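Student team adds second arm to plate-handling project

The Flallora student robotics club has moved its table-clearing project, Stisine, from one arm to two. The change was made in March, after the club's single-arm version failed to qualify for the final of the Grirkumo manipulation contest.

The contest task is simple to state. A plate has to be taken from the table, turned on edge and set in a wire dish rack without touching any other plate. Points are lost for drops, for knocks against the rack and for any run in which a person has to step in.
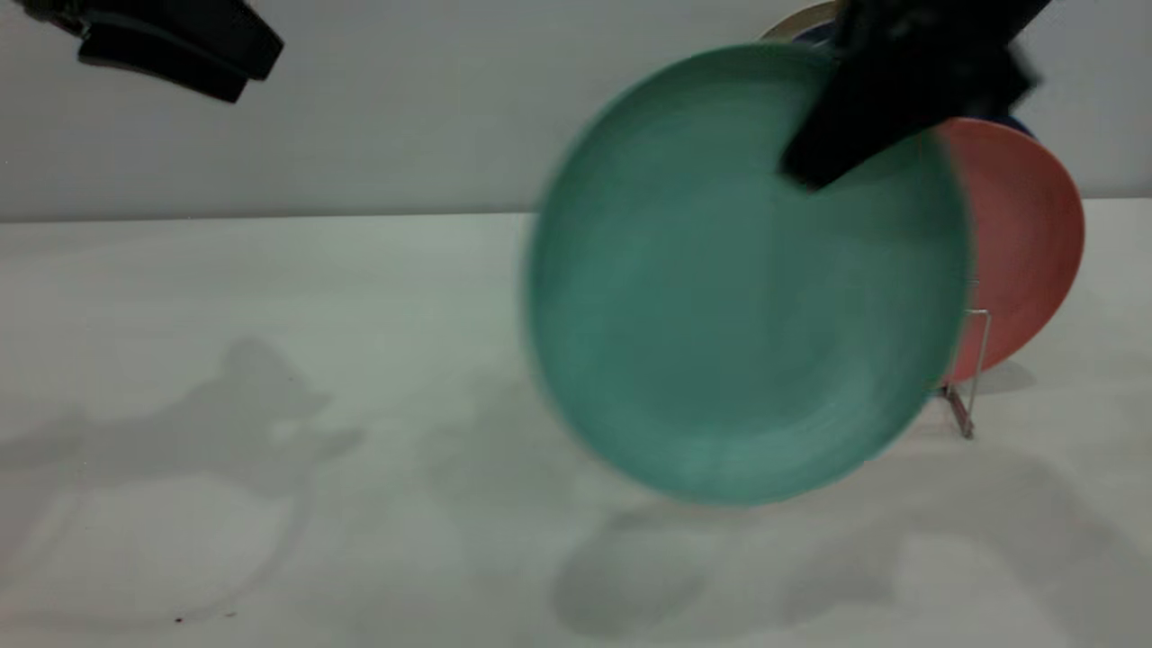

The right-hand gripper holds a teal plate by its rim during work on the Stisine project.

Plates are awkward for a parallel gripper. The rim is the only part thin enough to hold, and it lies close to the table when the plate is flat. The single-arm version tried to slide one finger under the rim and often pushed the plate away instead. With two arms, one can steady the plate or block its movement while the other takes hold.

The club trains its controller on runs in which a student guides both arms by hand controls. It has recorded 2000 runs so far, of which 500 were set aside for testing and are not used in training. Runs that end in a dropped plate are kept and marked as failures. Plates of several colours are used so that the controller does not come to depend on one shade against the white table.

Timing remains the weak point. The best complete run by the controller took 19 seconds from first movement to release, and most of the delay comes before the grip closes. The club puts this down to the controller making small corrections above the rim. A shorter approach path is being tested.

The arms are set up in the Flores building, a former print works dating from 1913, where the club has a ground-floor workshop. The floor there is uneven, and the table had to be levelled again after the second arm was fitted. 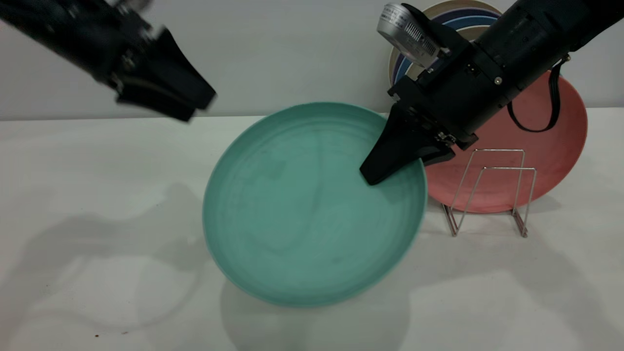

Next steps

The club will enter the two-arm version in the next Grirkumo qualifying round. Before then it plans to fit softer finger pads and to repeat the test runs with the rack moved to the left side of the table. Bowls will not be attempted this year.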